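# Unit 5: Trays, Bins and Small Containers

Handout for the second half of the storage and household order module. Read it before the Thursday practical. Bring a pencil and the blank inventory sheet from Unit 2.

## 5.1 What this unit covers

Unit 4 dealt with shelves and cupboards. This one deals with what goes on them and what stands on worktops: open trays, lidded boxes, drawer inserts and the small jars and bottles that end up inside them. Most of the complaints we hear about kitchens and bathrooms concern these small items. Large things are hard to lose. A jar of capers is easy to lose, and so is the cap that belongs to it.

By the end of the unit you should be able to:

- choose between an open tray, a lidded box and a divided insert for a given set of items
- work out a footprint and check it against a shelf or tabletop
- set up a sorting surface and clear it again
- write a label that someone else can follow

## 5.2 Terms

**Footprint.** The area a container takes up on a surface, measured at its widest point. For many trays this is the rim, which is wider than the base. Measure the rim.

**Base area.** The flat part inside the tray on which things can stand upright. On a tray with sloping walls the base area can be a good deal smaller than the footprint.

**Wall height.** Measured inside, from the base to the top of the rim. A low wall lets you see and reach everything. A high wall stops tall bottles tipping over when the tray is carried.

**Tab.** Any part that sticks out past the rim, such as a handle, a lip or a label holder. Tabs are often left out of the measurements given on packaging. Include them in yours.

**Home.** The fixed place an item returns to after use. The home of a small item is usually a container, and the container has a home of its own on a shelf.

## 5.3 Choosing a container

Start with the items. Students tend to buy the container first and then look for something to put in it, and the result is a cupboard full of boxes holding one thing each.

Lay the items out and group them by when they are used. Grouping by type (all jars together, all tubes together) looks neat but sends you to several places for one job. In the Virkholm kitchen exercise, the tea things were spread over 5 containers because they had been sorted by material. Sorted by use, they fitted in 2.

Then decide how often the group comes out.

| Use | Container | Where it lives |
|---|---|---|
| Daily | Open tray, low wall | Worktop or front of shelf |
| Weekly | Open tray, higher wall | Middle shelf |
| Seldom | Lidded box | Top shelf or back |
| Many tiny parts | Divided insert | Drawer |

An open tray is the default in this course. It comes out in one movement and goes back in one movement. A lid adds a step every time, and lids get left off within a week or two in any busy household. Keep lids for dust, damp, children and pets.

## 5.4 Material and colour

Plastic trays are light and wash well, and they can be used in the fridge. Thin ones bend when lifted by one edge, so carry them from both sides. Metal trays last longer but are noisy and can mark a painted shelf. Wicker looks pleasant and is poor for anything that drips.

Clear and half-clear plastics let you see from the side roughly what is inside. Solid colours hide the contents and need better labels. The Stostero flat had 7 solid white boxes on one shelf, all unlabelled, and the owners opened most of them every time they wanted a battery.
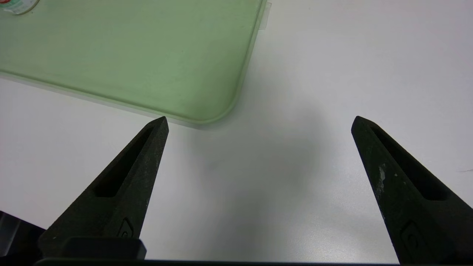 Corners deserve more attention than they get. Square corners use shelf space fully, and two square trays will sit side by side with no gap. They also collect crumbs and are awkward to wipe. A rounded corner, like that of the pale green tray on the white tabletop, can be cleaned with one pass of a cloth, but it gives up a little room at each end of the base, and a jar pushed towards it will stop short of the rim. The same tray has a small tab standing out beyond its right-hand edge, so its footprint has to be taken to the end of the tab. If you measured only to the rim you would come up short on a tight shelf. For most kitchens I would accept the lost space and take the rounded corner. In a narrow drawer I would not.

## 5.5 The sorting surface

All sorting in this module is done on a clear table. The floor is hard on the knees and things get kicked under furniture. A bed is soft, so jars fall over, and there is pressure to finish before night.

A plain, light surface is best. Small dark parts show up on it and so do spills. If your table is patterned, put an old white sheet over it and tape down the corners.

Method:

1. Clear the table completely. Wipe it and let it dry.
2. Put the empty tray at one side, with its long edge towards you.
3. Bring one shelf's worth of items to the table. Leave the rest of the cupboard alone.
4. Stand the tall items in the tray first, at the back.
5. Add the short items in front.
6. Lift the tray by both sides and tilt it slightly. Anything that slides or topples needs a neighbour, a higher wall or another container.
7. Put the tray back on the shelf before you bring the next lot.

Step 7 is the one that gets skipped. Three shelves' worth of jars on one table is a worse problem than the one you started with, and supper still has to be made.

## 5.6 Jars, bottles and caps

Check every jar as it reaches the table. Is the cap tight? Is the outside sticky? Is there a date on it? Sticky jars are washed before they go in a tray, since one leaking bottle of syrup will glue its neighbours to the base.

Round containers waste space in a tray. This cannot be helped, and there is no need to decant everything into square ones. Decanting is worth doing for dry goods bought in large bags, such as a flour bag too wide for the shelf. For sauces and spices, leave the contents in the jar they came in. The maker's label tells you what it is, how to keep it and when it was best.

In a low tray you will be looking down at the caps, so mark the caps. A small round sticker with one word is enough. In a tray at eye level the front label does the job and the cap can stay bare.

Loose caps go in one pot. Any cap still in the pot at the end of the session is thrown out.

## 5.7 Labels

Write the label for a visitor. 'Baking' is a good label. 'Misc' is not, and 'Misc 2' has turned up in every single Grenon assignment so far. If a tray cannot be named, its contents have not been grouped properly -- go back to 5.3.

Put the label on the short side if the tray slides in lengthways. Use tape on plastic; paper labels lift when the tray is washed. Write in capitals with a permanent pen. If there is a tab, and it is flat and wide enough, the label can go there and leave the wall free.

## 5.8 Worked example

The Vukčević bathroom shelf is 300 mm deep. The owners wanted a tray for daily items: toothpaste, hand cream, a comb and two small jars.

The tray they had chosen was sold as 300 mm long. That was the length at the rim. It also had a handle at one end, which stood out past the shelf and caught on sleeves. Turned sideways, the tray fitted with room in front, but it then covered the space where the tooth mugs had stood.

They had these options:

- keep the tray sideways and move the mugs to the windowsill
- buy a shorter tray
- put the comb and hand cream elsewhere and use a small dish

They took the first. It cost nothing, and the mugs are easier to reach by the window. The second would also have been a sound answer. The third splits a daily group between two homes, which works against 5.3.

## 5.9 Task for the practical

Choose one shelf at home, no wider than your outstretched arm. On the inventory sheet, write down each item, when it is used and where its home is now. Draw the shelf from above and mark in the footprints, tabs included. Use a ruler.

Bring the sheet and one empty tray. Trays will be measured, swapped if necessary and labelled in class. Tape and pens are provided, but scissors are in short supply, so bring a pair if you have them.

Unit 6 is on drawers.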